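Kurel opens its first repair point for household goods in Brondside

Brondside, May - Kurel, the company for second-hand home goods, opens this month a repair point in Brondside. Residents can bring small things from the kitchen, the hall or the bathroom, and have them mended for a fixed price.

The repair point will accept chairs, lamps without wiring faults, baskets, trays, wooden boxes and small shelves. Electrical appliances are not accepted in the first months. Each customer may leave up to three items at one visit, and receives a message when the work is ready.

"In our shop we were refusing many good things only for one broken handle or one loose leg," says Marin Delić, who founded Kurel. "The people took them home again and I think most of these things finished in the bin. It was a pity to see it. Now we can say yes more often."

During the trial last winter, Kurel repaired 469 items for customers of the shop. Chairs were the largest group, followed by baskets and picture frames. The trial also showed that many customers did not know how to care for natural materials at home, so a short printed guide is now given with every repaired item. 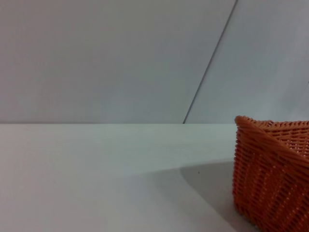

The new premises were prepared together with Georgiev, a family joinery which also made the workbenches. The front room is for receiving and collecting, and the workshop is at the back. There is a ramp from the street, and parking for bicycles in the yard.

Firouzeh Abbasi leads the workshop and will teach evening courses from the autumn. The first course is for beginners and treats simple gluing, sanding and the repair of seats. "You do not need any tools and you do not need talent," she says. "You need two free hours and some patience - the glue decides when it is dry."

Places on the courses are limited and can be reserved at the counter. Members of the Ruroso neighbourhood scheme pay half of the normal price.

The repair point is open in the afternoon until 6 pm. A price list is available at the entrance and in the Kurel shop.

Press contact: Marin Delić, Kurel, Brondside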